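Call for participants: Shared household chores study

Kistance is looking for 32 people to take part in a study about how housemates divide up chores. We want to hear from people who share a house or apartment with at least one other adult they are not related to. You do not need to be good at housework, and you do not need to get along with your housemates.

What you will do

You will keep a short chore diary for two weeks. Each evening you fill in one page online, noting which chores were done in your home that day, who did them, and whether anyone talked about it. Most people finish a page in a few minutes.

At the end of the two weeks you will come to our office in the Kindell Building for a 60 minute interview. If you can't travel, we can do the interview by phone. Your housemates will not be told what you said.

Who can apply

You must be 18 or older and have lived at your current address since January or earlier. You need to be able to read and write in English and have internet access at home or on a phone. Only one person from each household can take part. People who joined our Flulach pilot are not eligible this time.

Payment

You will receive $100 after the interview. If you leave the study early, you will be paid for the diary pages you completed. Parking at the Kindell Building is free, but please ask for a permit when you book.

Privacy

Diary pages are stored under a number and not your name. We remove street names and the names of other people before anyone outside the study team reads them. You may ask us to delete your pages at any time before the report is written.

How to apply

Send an email with the subject line "Chore diary 3399" to the study desk. Include your age, the number of adults in your home, and the best time to call you. Applications close on 9th May. We will reply to everyone, including those we can't place.
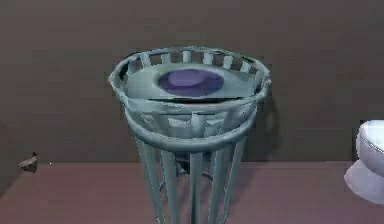
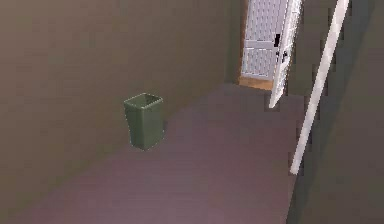 Posted by: Filip
Study Coordinator, Kistance

Questions about the diary or the interview can go to the same desk. Please put the study number in your message. If you need the diary in large print, say so when you apply and we will mail you a paper copy with a return envelope.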